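Ticket: Check-in texts stop after 200 sends (Idonside youth wellness line)
Status: Solved
Product: Todska messaging, version 2
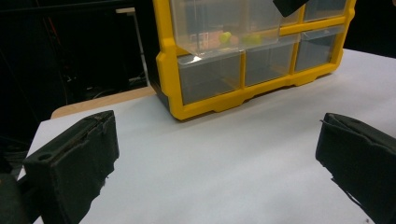 Parts organizer, one clear drawer pulled forward

Great news first – the evening check-ins are going out again!

Problem: our peer support line texts every young person who signed up, at 18:00. Since the Narkorness group joined we have close to 1000 numbers, and everything past the first 200 sat in "queued" all night. No error showed up anywhere.

Tried:
Restarted the sender. Same result.
Split the list in two. Both halves stopped at 200, so the list size wasn't it.
Took out the one contact saved as Radonjić, in case the ć was breaking the import. It wasn't, and the name is back in.

Fix: the batch limit under Delivery was still set to the trial value. I raised it to 1000 and the whole queue cleared while I was watching, which was a lovely thing to see!

The crisis number auto-reply runs separately and worked the whole time – I tested it from my own phone.

Still open: can the limit show a warning on the dashboard?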